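PRILLECK LAUNDRETTE TO REOPEN IN SEPTEMBER, NOW WITH CHAIRS

PRILLECK — Tivine, the coin laundry on Mutier Street, will open again in September after a refit that ran 11 weeks over. The new shop has 11 washers, a folding counter and seating, a feature customers had requested since the last owner sold it.

"We got 183 replies to our survey, and most were about the chairs," said owner Jolanta Kwiatkowski. "A few were about socks. We have no news on the socks."

A wash will cost the same as before. The dryers, supplied by Pitkänen, will take cards — and, for the loyal, quarters.
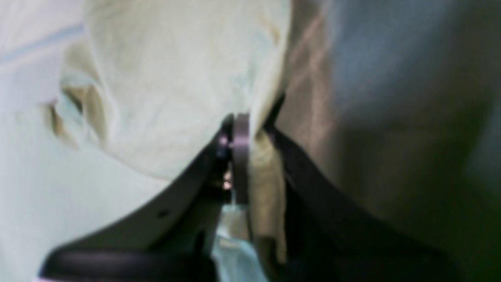

Pale, crumpled material in close-up.

Doors open at 6 a.m. Press may visit any morning and are welcome to bring a load.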